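Clernadon planning software group, minutes, Sep 4, 2019

Laurențiu Văduva opened by thanking everyone for bearing with the move to the new simulator build, which has been a long slog for all of us.

Item 1, two-arm planner. We talked at some length — rather longer than planned — on how the arms should share the table while sorting into the bins. Seed 1661 still plans slowly and Laurențiu will look at it. 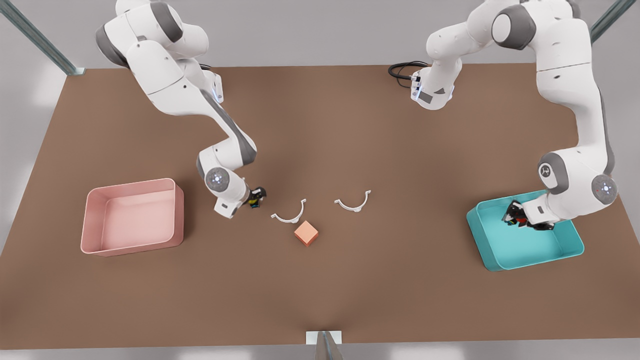 Fig. 1. Simulator view, both grippers holding an object, left gripper in the teal bin.

Item 2, regression runs. Agreed to keep to 100 seeds a night for now. The Skostcombe branch will be merged once ticket 944 is closed, and warm thanks to Moldovan for the patient reviewing.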